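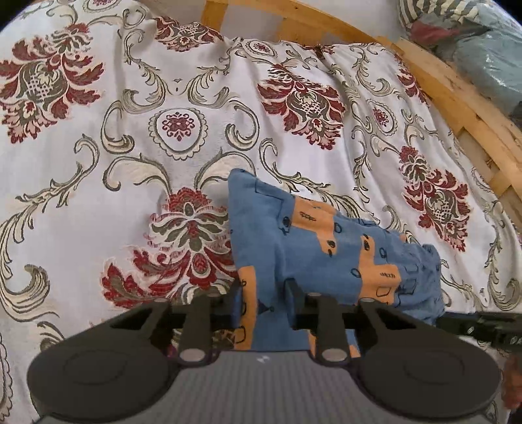

3 min read

Gondside ran its open day in November, and I spent the afternoon in the bedroom setup. Mayuree Ongart was demonstrating cloth handling with a hand-held gripper: two upright black fingers on a rail, driven by a pair of linkage arms. The operator carries it through the task and the recording becomes training data for an arm.

The test item was a blue patterned cloth on a floral bedspread. A busy background is a fair test, as the edge of the cloth is harder to separate from the print.

Chalerm Chaimongkol gave the target as 3000 recordings, with 50 done per session. Visitors got two tries each. I pinched too much fabric on the first and closed on the bedspread on the second. I asked about finger force and got no figure.

Subscribe to get new posts by email.

Contact | © Lorne Vachon | Back to top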